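Trade-in bonus at Vakmont stores: how are you all stacking it?

Deals and Trade-ins > In-store offers
43 replies, showing the most useful first page

pennyjar_deb
OK I am way too excited about this so bear with me. Vakmont has the trade-in bonus back through the end of May, and this time it applies to laptops, tablets AND monitors. I took in two old tablets and a laptop with a dead battery (it still turned on when plugged in, that's all they ask) and walked out with $200 in store credit. For stuff that was living in a drawer!! The credit went straight toward a Wurnberg laptop that was already marked down, and the cashier had no problem combining the two.

What I want to know is whether anyone has managed to use the credit plus the member points on the same order. My receipt says points "may be limited" and I can't figure out what that means.

gridlock77
Points worked for me last week at the Musville store. You have to pay with the credit first and then ask for points on what's left. If they do it the other way around the register throws an error and some clerks will just tell you it can't be done. Politely ask them to void it and start over.

pennyjar_deb
That is so good to know, thank you! I have 3000 points sitting there and I was about to let them expire.

TomatoSoupFan
I'm going to be the grump. Trade-in credit is nearly always worse than selling the thing yourself. I sold a two-year-old laptop to a guy across town for $300 cash. Vakmont quoted me a little over half that. The bonus makes a bad offer look less bad, and then your money is stuck in one store.

gridlock77
Sure, for a two-year-old laptop in good shape. Deb is talking about old tablets and a laptop with a dead battery. Who's buying those?

TomatoSoupFan
Parts people. You'd be surprised. But fine, I'll give you the tablets.

Jeptoo Kirui
Longtime reader, and I think I've done this trade-in more times than anybody should, so let me share what has worked for me! I've done laptops, three monitors, a pile of phones and one very sad little photo printer (they gave me recycling credit for it, bless them).

First, get the quote online before you go. The quote is good for two weeks and the store has to honor it if the item matches what you said. Take a screenshot, since the app signs you out at the worst possible time. Second, go in the morning. The person who does trade-ins at my store works until 1 pm, and after that it's whoever is free, and they're lovely but they tend to pick "fair" for everything.

Third, wipe it down. I mean properly, screen and keys and the gunk in the vents. My sister and I traded the same model a few days apart, hers got "good" and mine got "fair," and the only difference I could find was that she cleaned hers.

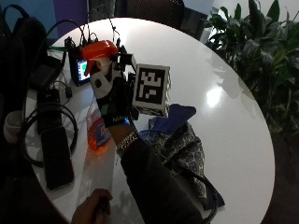 Cords and chargers are the part most people lose money on. Vakmont takes something off the quote for every missing original charger, and on the older laptops that can be more than a new one costs. So dig through the cord drawer before you leave the house! The heavy power bricks are easy to match because the model is on the label. The skinny ones take patience. If yours look like the thin black cables coming up off the orange housing, there is nothing about them to tell you which gadget they came with, so I put a little flag of masking tape on each one the day I bring it home. I write the device and the month on it. I've gotten the full quote every time since I started doing that, and it costs me a roll of tape a year.

And one more, for tablets and anything with a small screen: charge it all the way the night before. They want to see it turn on and stay on while they click through the menus, and if it dies halfway you're starting again at the back of the line.

pennyjar_deb
Jeptoo this is gold. The masking tape! I have a shoebox of cords that I'm scared of.

marlo_in_the_basement
Do they really deduct for the charger though? I traded a laptop in March with a replacement charger, different brand and everything, and got the full amount.

Jeptoo Kirui
Then you had a nicer clerk than me! The rule on the quote page says "original or equivalent," so if the wattage matched you should be fine. I had one turned down because it was lower than what the laptop called for. Check the small print on both bricks and you'll know before you go.

marlo_in_the_basement
Ah OK, mine matched. Makes sense.

TomatoSoupFan
See, this is my point. You're cleaning vents with a toothbrush, labeling cords and getting there before 1 for store credit. Put that same effort into a listing with decent pictures and you get real money.

Jeptoo Kirui
I've done that too, and sometimes I still do. For anything less than three years old I'd list it first and give it a week. But I don't enjoy strangers not showing up in parking lots, and I was going to buy from Vakmont anyway. Two different hobbies, I guess!

gridlock77
The parking lot no-shows finished me off. Four in one month over a single monitor.

oldhinge
Question about monitors. I've got a Taipe that works fine apart from a stuck pixel near the corner. Do I have to mention it on the quote form? It asks about "display defects" and I don't want to lie, but it's one pixel.

gridlock77
Mention it. They put up a plain white screen at the counter and they will see it. If the form and the item don't match they can requote the whole thing, and the requote doesn't include the bonus. I watched that happen to the man ahead of me and he was not happy.

oldhinge
Yikes. OK, mentioning it.

pennyjar_deb
Update on that, I helped my neighbor do hers today and she had a small scratch on the bezel. She listed it as "light wear" and they didn't change a thing. So cosmetic stuff seems pretty forgiving.

marlo_in_the_basement
Anyone tried the Wurnberg laptops from the markdown shelf? The price is great with the credit but I can't tell if the warranty starts from when you buy it or from when the first person did.

pennyjar_deb
Mine started the day I bought it, it's printed on the receipt. But mine was a display model that had never been sold. Returned ones might be different. I LOVE it so far, by the way. The keyboard is so much better than my old one and it wakes up right away.

gridlock77
Returned ones get whatever is left on the original, at least in Musville. Ask them to look up the serial number before you pay, it takes a minute.

TomatoSoupFan
OK, I put two old phones in the quote tool just to prove a point and the number was higher than I expected. I'm not saying anything else about it.

Jeptoo Kirui
Find the chargers first!!

TomatoSoupFan
Looking for them now.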